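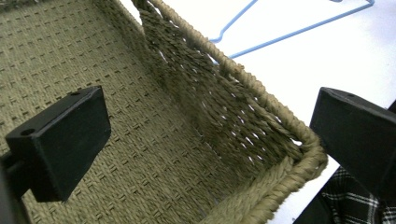

Sumeya Tesfamariam wrote that the shares would open at four and close at two, and that we should all stop calling it an investment.

I read her comment three times on the tram. It was under the club's announcement, the long one with the photographs of the players in their new jackets. Harkance was going to the stock exchange. One share for every fan, the announcement said, as if they were giving them away.

I had followed Harkance from the time when they played in the room above the tyre shop. My brother was their second substitute then. He had slow hands but he was kind, and they kept him one season more than they needed to. After that he drove a van for Mekosell and did not watch the matches any more. I watched them for both of us.

On 4/18/18 I bought 115 shares. I had never bought a share before, and the bank asked me many questions about my experience. Under "experience" I wrote: eleven tournaments, two finals.

It opened at four. For one hour it was a little more than four, and I bought a cake for the office. My colleague Ament took a large piece and asked what a team like this owns. I said it owns its players. He said no, it owns their contracts, and it was a different thing, and then he asked if there was coffee.

The final in that season was against Valdebenito. If we won, there was the prize money, and the whole year of the company was standing on this money. I knew it because I had read the report, all 317 pages, with a dictionary for the financial words. I understood now what was "impairment". I did not understand why our captain was so far from the left gate when the smoke came down.

In the old days I would have shouted at the screen and thought about the captain, who was only nineteen and bit his sleeve when he was nervous. That evening I thought: there goes the second half of the year. I was ashamed, and I went to the kitchen and washed a cup which was already clean.

My telephone rang. It was my brother.

"Did you see him at the gate?" he said. "He waited for the others. I would also wait."

"I thought you don't watch."

"I don't watch. I had it on."

We talked until the interviews were finished. He explained to me the mistake with the smoke, and it was not the captain's mistake. I did not tell him what the price would be in the morning.

It was two and a little. I looked for the comment of Sumeya Tesfamariam and wrote under it that she had been right. She answered the same evening. She had bought some too, she wrote, and did I know if the tickets for March were already on sale?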